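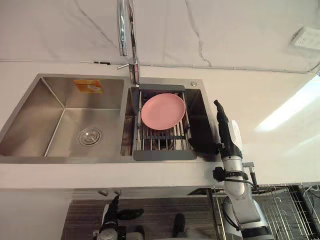 Fornar veröffentlicht Trevar 2 – Steuerungssoftware für zweiarmige Roboter in der Küche

Presse | Software & Automation

Bustico, Mittwoch, 13. Mai 2026. Ab heute verfügbar: Trevar 2, die neue Version der Planungs- und Steuerungssoftware von Fornar. Zielgruppe unverändert – Labore, Integratoren und Entwicklungsteams, die mit zwei Armen an ganz normalen Arbeitsplatten arbeiten. Spüle, Abtropfgitter, Wandschrank. Also dort wo Platz knapp ist und Metall spiegelt.

Schwerpunkt der Version ist die Wahrnehmung rund ums Spülbecken. Edelstahl war für Tiefenkameras immer ein Problem, verchromte Armaturen noch mehr. Trevar 2 wertet Kopf- und Handgelenkkamera jetzt gemeinsam aus und führt beide in einem einzigen Umgebungsmodell zusammen. Reflexe werden als solche markiert und nicht mehr als Hindernis eingeplant. Ein Teller auf einem Gitter bleibt ein Teller auf einem Gitter, auch wenn zwischen den Stäben der Beckenboden durchscheint.

Neu im Planer: beide Arme werden in einem Durchgang gerechnet. Bisher lief das nacheinander, der zweite Arm musste warten. Im internen Testlauf vom März – 600 Greifaufgaben an Küchenzeilen, davon ein Großteil mit flachem Geschirr – sank die Planungszeit um fast 40 Prozent. Gemessen auf der Standard-Recheneinheit, ohne zusätzliche Grafikkarte.

Kabel und Schläuche am Handgelenk kommen im Kollisionsmodell jetzt ebenfalls vor. Lange gewünscht, vor allem von Anwendern mit eigenen Anbauten. Die Leitungsführung wird einmal bei der Einrichtung erfasst, danach rechnet der Planer mit einer Hülle, deren Abstand sich je Gelenk einstellen lässt. Faltenschläuche, lose Adern, Klemmen: alles als eigene Klasse anlegbar.

Für die Feinannäherung ist die Handgelenkkamera zuständig. Der eigene Finger verdeckt dabei je nach Greifer einen grossen Teil des Bildes. Trevar 2 legt eine Maske über Gehäuse und Finger und wertet nur den Rest aus. Die Maske wird beim Greiferwechsel automatisch neu berechnet, manuelles Nachzeichnen enfällt.

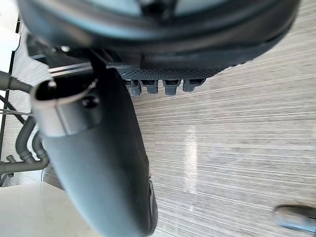

Blick der Handgelenkkamera: Greiferfinger mit Metallmanschette, links Kabel und gerippte Schläuche, dahinter der Boden.

Werkzeuge für Entwickler

Mit dabei ist Bellamy, der überarbeitete Szeneneditor. Aufnahmen lassen sich Bild für Bild durchgehen, Kopf- und Handgelenkansicht nebeneinander, zeitgleich. Geplante Bahn drüber, gefahrene Bahn drüber, Abweichung in Millimetern. Wer will, exportiert einzelne Abschnitte als Testfall und lässt sie bei jedem Build mitlaufen. 26 fertige Testfälle für Küchenumgebungen liegen dem Paket bei, weitere folgen.

Die Schnittstellen bleiben stabil. Projekte aus Trevar 1 werden beim ersten Öffnen konvertiert, eine Sicherungskopie legt das Programm selbst an. Eigene Greifermodelle müssen einmal neu eingelesen werden – das steht auch so in den Versionshinweisen, bitte vorher lesen.

Verfügbarkeit und Preise

Trevar 2 steht im Kundenportal zum Download bereit. Bestehende Wartungsverträge schließen das Update ein. Neulizenz pro Arbeitsplatz und Jahr: 1.000 Euro zzgl. MwSt., Bellamy inklusive. Hochschulen erhalten auf Anfrage gesonderte Konditionen.

Über Fornar

Fornar mit Sitz in Bustico entwickelt Software für Bewegungsplanung und Wahrnehmung bei mobilen und fest montierten Zweiarmsystemen. Eigene Hardware stellt das Unternehmen nicht her.

Pressekontakt: Fornar, Abteilung Kommunikation, Bustico. Bildmaterial in Druckauflösung auf Anfrage, Abdruck honorarfrei, Beleg erbeten.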